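Keeping the Warbridge cell running: a talk with Colton Arsenault

Colton Arsenault looks after the two-arm cell at Gounder's workshop in Plotavgate. One arm has a gripper and holds the part. The other carries a screwdriver. The cell is called Warbridge, after the street where it was first put together, and it has been Arsenault's job for most of its working life.

I asked him first what takes up his time. He said it was cables.

"People think it must be the motors or the gearboxes," he said. "I've had one gearbox fault. I've had cables go so many times that I keep a drawer of them. They bend at the same spot all day, every time the wrist turns, and in the end a core breaks inside where you can't see it."

The fault usually shows up as a gripper that works in some positions and drops out in others. Arsenault moves the arm slowly by hand to the position where the signal goes, then flexes the lead near each connector in turn. If the fault comes and goes as he does it, he changes the cable and doesn't look any further.

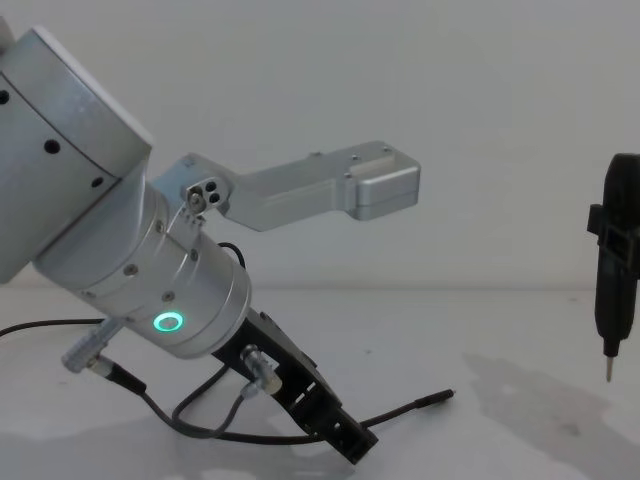

He is strict about slack. Too little and the lead pulls on its connector when the wrist is at full turn. Too much and it catches on the work. His method is to drive the arm to the furthest point of the program at low speed, leave a bit of spare at that point, and only then fix the cable down.

"I used to fix them with the arm parked," he said. "It looks very tidy parked. Then you run it and it rips the plug out."

The connectors are done up by hand. Before he pulls one he stops the program, switches off at the cabinet and puts his own padlock on the switch. He has a log book for each arm, with a line for every lead changed and the hours on the counter when it was done. The last gripper lead went in at 1298 hours. The one before it lasted 233, and he blames himself for that, as he had routed it over the edge of a bracket.

The screwdriver side has its own routine. Bits are changed every 1000 screws, worn or not. After a new bit goes in, Arsenault brings the tip down over a reference pin and checks that it meets the centre. If it is out, he corrects the tool setting in the controller and tries the pin again.

"The old bit might have sat a hair lower," he said. "You wouldn't notice with a screwdriver in your hand. The arm goes exactly where it's told, so it'll chew the head off a screw if you've told it wrong."
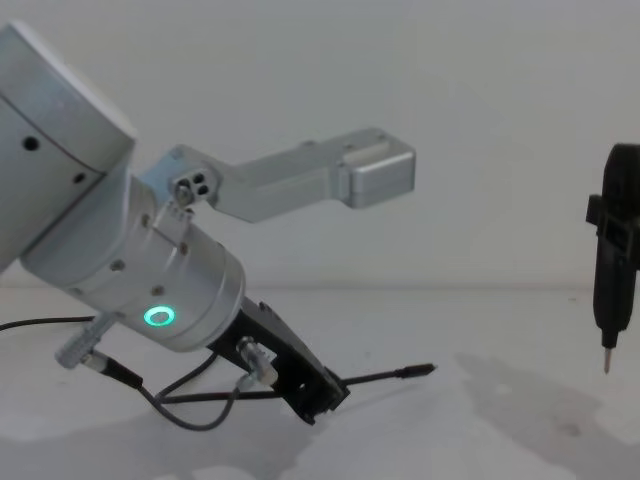

How long does it take to get the cell going again after a bit change?

Eight minutes if the pin check is right first time. Arsenault allows half an hour in the plan, and uses what is left to wipe down the table and go over the fasteners on the gripper mount. He marks those with a line of paint pen once they are at the right torque, so a screw that has moved can be spotted without a tool.

The worst stoppage he could remember was in July, when the driver arm began stopping halfway through its approach. The controller, which runs software called Braveo, reported a collision each time. There was nothing in the way. He spent most of a morning on the program before he looked at the payload figure and found it still belonged to an older, lighter tool.

"The arm thought it was being pushed down," he said. "It was only carrying more than it had been told about. I put the right weight in and it ran."

Payload is now the first thing on his sheet after any tool change, ahead of the bit check. The sheet is taped inside the cabinet door. A second copy hangs by the bench for whoever covers his days off, and he has asked them to write on it when a step makes no sense.

His next job is a new lead for the driver arm, which has been giving a short dropout near the end of its reach. He has the cable in the drawer and will fit it when the present batch is finished.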